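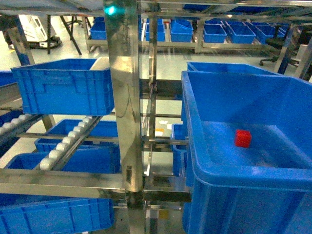
Talks > Warehouse Floor > Speaker notes

2 min read

Small parts, big bins: what we learned at Kevgate

Start without the title slide. Ask who has lost something in a bin this month. Wait for hands. Put mine up too.

Background, quickly: Kevgate stocks 3,253 small items for Clorkska. We moved to flow racks in August – steel uprights, sloped rollers, blue plastic crates. Everyone admired the rollers. We had bought a very handsome slide for boxes of air.

Main point: we picked the bins before we measured the parts. A cube you could lose in a coat pocket got a bin you could bathe a dog in. Pause here. (The dog line worked at Gamon and died at Majumder. Use judgment.)

Then the fixes:
– Go down a crate size when the item covers less of the floor than your hand does.
– Red parts in blue bins are easy to spot. Blue parts in blue bins are a career.
– Tilt the upper crates forward. People will not look over a rim if they can guess.

Numbers: nearly 11 seconds a pick before, two bin sizes now. Someone will ask for the "after" seconds. Say we are still timing it, and mean it.

If running long, skip the label story. If running short, tell it slowly.

Questions. Repeat each one into the mic this time.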